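3. The build, and how we use it

3.1 Where it lives and what it is made of

We put the cell together in May in the back half of the Rodum workshop, a shared space in Clallbridge where you pay by the month and get a bench, a locker and the use of the saws. I say "cell" because that is the word people use, but it is a home-made thing through and through. The frame is aluminium extrusion, cut on the workshop chop saw and bolted up over two long evenings (one of which went entirely on getting the corners square, and I'd rather not talk about the other). The two arms sit side by side on a rail along the front edge of a white tabletop, so both of them can get at the middle and neither has to reach through the frame.

The walls are lined with wallpaper. We had plain white boards up to begin with and I found them miserable to work with: white table, white walls, and on a bright afternoon the whole lot washed out. A busy pattern turned out to suit us much better, and the violets were on the roll we liked best in the shop. I've grown very fond of them! Everything reported in section 4 was done with the same paper up.

The controller software is Boonchu, which we wrote ourselves and which is still rather scruffy. It keeps both arms on one clock and writes a log line whenever a gripper opens or closes. The drawings and the cutting list for the frame we keep under the name Rorell, so if you come across that word in the appendix, it means the metalwork and nothing cleverer.

3.2 The desk-tidying task

For the main task we wanted things that anybody would have lying about on a desk. We settled on computer mice, a couple of cases of the pencil or glasses sort, a shallow tray, and a file organiser with folders in it. Mice are a lovely awkward shape for a gripper with two fingers. They're smooth and domed, and the body gets wider just where you'd like it to get narrower, so a grip that is slightly too high slides straight off the top.

Figure 3 gives the cell with a white tray in use and three black mice side by side in it. The organiser stands in the back right corner, which puts it within easy reach of the right arm and makes it a bit of a nuisance for the left.
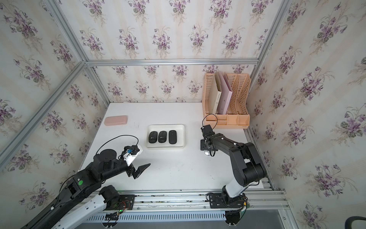

Why have two arms on one rail when a single arm could reach most of the table?

With a single arm we kept having to put one thing down before we could pick up the next, and the far corners were a stretch. A pair lets one side hold or wait while the other works, and a shared rail means we only have one edge to line up when the frame gets knocked.

3.3 Setting up a run

A run starts with the objects being put out by hand. We don't use a template or marks on the table. I tried tape crosses early on and found that I was getting lazy and putting everything bang on the cross, so the arms were getting very good at a table that doesn't exist anywhere else. Now whoever is on shift just sets things down, looks at it, and nudges anything that has ended up looking too tidy. We did 80 runs this way for the results in section 4, and the log came to a bit over 4000 gripper lines, which I have read more of than is healthy.

The tray isn't always out. In the layout shown further down, the three mice are directly on the tabletop in a loose row, a silver-grey one among them, and the pink and cream-white cases are over towards the back left. I like this sort of layout for finding faults, as there is no tray edge to bump up against and a mouse that gets pushed will simply keep going.

Between runs we home both arms and check the bolts on the base plates. The plates did work loose on us in the first fortnight. We changed to longer bolts with spring washers and it has been fine, though I still check (habit, mostly). Cables get a look as well. They need enough slack to let the wrist turn all the way round, and it is very easy to leave so much that a loop can catch on the organiser.

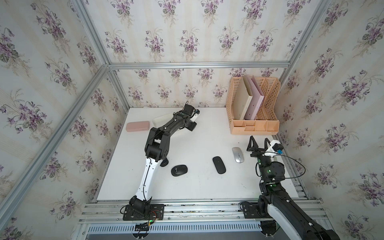 How long does it take to get the cell ready for another run?

Setting out the objects and homing both arms takes us 5 minutes if nothing has come loose. A bolt or cable that needs seeing to will push that up, and we finish the repair before starting the arms again.

3.4 What I'd change

The front rail should have been a heavier section. When both arms stop sharply together you can feel it through the bench, and we ended up capping the speed in Boonchu to keep things calm. I'd also leave more room behind the organiser, so that it can be turned or shifted forward without somebody having to climb half into the frame. The Rorell drawings have both changes pencilled in, and the new rail is already cut and waiting in the locker.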